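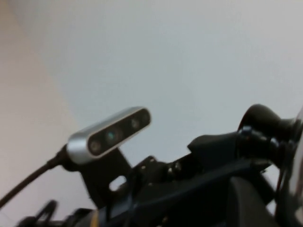
I signed up for the Trunddale project because the poster said "teach a robot to cook," and I like food. There was no cooking. There was a lot of picking things up and putting them down again, which I now know is most of what teaching a robot means. I had a great time anyway, so let me tell you how it went!

Our group was me (Amber Dewulf), Koen Brouwer and Riku Tamura, with Ilse Postma as our supervisor. The job was to collect examples for a learning system, the kind that watches a person steer the arm through a task over and over and then tries to do it alone. One go at the task from start to finish is called an episode. Our goal was 1000 episodes by the end of the term, which sounded totally fine in the first week.

## Picking the tasks

We wanted kitchen jobs that a normal person does without thinking. Riku made a long list and we crossed out anything with liquid in it (Ilse crossed those out, to be fair - Koen was all for soup). We ended up with three families: lids, handles, and moving small stuff between containers. Lids turned out to be my favorite and also the ones I complained about most.

A lid is sneaky. You have to grab it well, keep the tilt under control while it travels, and then bring it level over the pot at the last moment. If you grab it a little off, you don't find out until you're lowering it and one side touches down early. We recorded both directions, lid on and lid off, and we moved the pot to a new spot between episodes so the system couldn't just memorize one place on the counter.
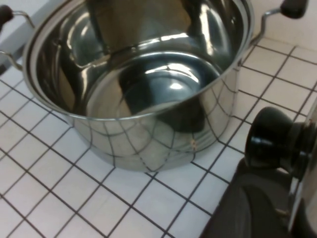

*Trunddale Student Reports, no. 3, p. 13*

The shiny pot gave us a real argument. Steel reflects everything, so the side of it shows the counter tiles all bent into curves, and Koen worried the model would get mixed up about where the tiles stopped and the pot began. He wanted to swap it for something dull. Riku said people own shiny pots, so the robot had better get used to them. I sided with Riku, and we kept it in. We did add a plain enamel one for some of the later sessions, so Koen got half of what he wanted.

## Getting decent at steering

My first episodes were awful. I drove the arm in jerks, stopped to think, backed up, tried again. Ilse had me watch them played back, and wow, that was painful. She told us the system copies hesitation as happily as it copies anything else, so if I sit there wondering about a knob for ten seconds, I'm teaching it to sit there too. After that I practiced a move a few times with recording off before I started an episode.

Here are the habits that helped me:

- Decide on the grasp before you press record.
- Go slow near the rim and quicker in open space.
- If you miss, fix it and keep going, then tag the episode "recovered."
- Drop the lid and it's tagged "failed." Keep the file.

I used to delete my bad ones (sorry, Ilse). She wanted them for checking later on, and after she explained it I felt silly about the roughly 200 I had already thrown out.

## Labels, ugh

We used a little labeling tool Riku wrote called Mototby. You scrub through an episode and mark where the reach, grasp, lift and place begin. Koen and I labeled the same batch separately to see if we agreed, and on "lift" we really didn't. He marked it when the fingers closed, I marked it when the lid left the surface. We went with mine, wrote it down on the first page of the guide, and then Koen had to redo all of his. He was a good sport about it - mostly.

## What I'd change

I'd write the labeling guide before the first recording session. I'd also want more people steering, because all three of us are right-handed and I bet it shows in how we approach the handles. Riku is staying on until July to run the training side, and he has our notes on which sessions used which pot.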